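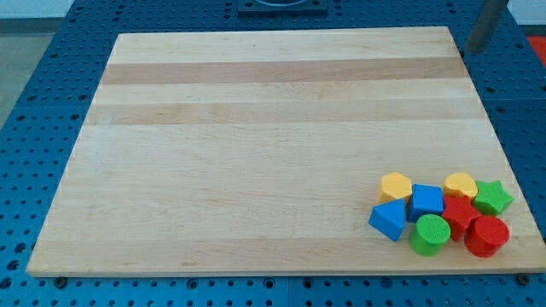
Blocks bunched in the near right corner of the board, two of each colour.

Home | Data | Code | Team | Rota

# lusta-blocks

Updated September – written up by Yurani Londoño

Data and scripts from the block sorting project, second year robotics club. We're entering the sorting round of the Benavides student cup and this repo is everything we've got so far. Sorry for the state of it, tidying happens after the deadline.

## What's in it

- 1,117 recorded runs, one folder each
- 43 of those held back for testing, listed in `heldout.txt` – DO NOT train on these
- joint readings, gripper readings and one video per run
- `notes.csv`, whatever the driver typed afterwards. Spelling varies

Target was 2,000 runs. Didn't get there, exams. Might top it up next term if Jean Ritchie lets us keep the room key.

## The task

Shape blocks on a wooden board. Yellow, blue, green, red. Arm picks up the one it's asked for and puts it down on the clear part of the board. Later runs ask for a shape as well as a colour ("green star", "red cylinder") and those are harder, the stars especially. Cup rules say start positions get picked by the judges so we tried to vary them, but some folk have favourite corners. You'll notice.

## Labels

`colour` – one of the four
`shape` – hexagon, cube, heart, star, triangle, cylinder
`outcome` – ok / dropped / wrong / gave_up
`driver` – initials. BV is Bimla, LQ is Lucero, KQ is Katherine. Early files just say Q, could be either sister, leave them as they are

The yellow rounded one is down as "heart" everywhere. Bimla had it as "blob" in her first batch, I think I've changed them all.

## Known problems

- Clock on the recording laptop was 5 minutes slow for the whole first batch. Doesn't matter inside a run, does matter if you match against the room log
- Runs tagged `nudge` – someone moved the board halfway through. Skip them for training
- Afternoon video gets glare on the wood. Blinds now shut after 3pm
- A few `gave_up` runs have no last reading, loader fills with zeros. Katherine is fixing this
- Bolts along the front of the board need checking before every session, they work themselves loose

## Running it

Copy `settings_blank.txt` to `settings.txt`, put your own paths in, then `python check_runs.py`. If it complains about a missing folder it's nearly always the path. Do teh check before you start training, it takes a minute and saves an evening.

`old/` is Lucero's first loader. Kept because the plots still use it.

## Using the data

Fine for coursework and other clubs, just say where you got it. Ask before putting it in anything you publish. The `trandex` branch is half finished – don't build on it yet.

Questions to Yurani or Jean, or leave a note in the club folder

© Lusta robotics club | Contact | Back to top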